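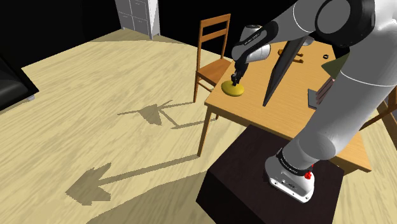
Chapter 4
Shared Accounts and Supported Users

Many people use a computer or phone with help from someone else. A child may have a parent who sets up the device. An adult with a learning disability may have a support worker who enters appointments. An older person may ask a daughter to pay the bills online. In each case there are two people and one set of information, and the software has to keep track of who is allowed to do what.

This chapter covers the accounts used in that kind of arrangement. Chapter 3 dealt with a single user who manages a single account. Most of those rules still apply, but a few have to change when a second person is involved.

After reading this chapter you should be able to:
explain the difference between an account holder and a helper
set permissions for a helper at the right level
describe what happens to stored information when a helper leaves
write a short access agreement in everyday words

Key terms
account holder, helper, permission, access log, handover, consent

4.1 A case to start with

Ruth Hebden manages a day center in Huswood. The center uses a calendar program called Zeltby, and 50 people who attend the center have their own accounts. When the program was first installed, staff kept all the passwords on a sheet in the office. Anyone on shift could open any account and change it.

The system was quick to use and caused few complaints at first. In September, one man's bus times were changed and he missed a medical appointment. The change had been made under his own name, so the record showed only that he had edited his own calendar. Hebden could not find out which member of staff had done it, or whether it had been a mistake.

The center then gave each staff member a separate helper account. A helper signs in under his or her own name and is linked to the people he or she supports. Every change carries the name of the person who made it. The password sheet was shredded, and each account holder chose a new password with help where needed.

Keep this case in mind as you read. We will return to it in section 4.5, when we look at access logs.

4.2 Account holders and helpers

The account holder is the person the information is about. The helper is a person who has been given permission to see or change some of it. A helper account does not replace the holder's account, and closing one should leave the other as it was.

Programs use different words for these roles. Inskip calls the helper a "partner," and Grarkuslow calls the helper a "second user." Check the settings page before you assume that two programs mean the same thing by the same word.

There are 2 questions to settle before a helper is added. The first is whether the account holder agrees. The second is how much the helper needs to see. A helper who reminds someone about lunch does not need to read that person's messages.

Write down the answers to both questions and keep them where the account holder can find them. Figure out together when they will be looked at again.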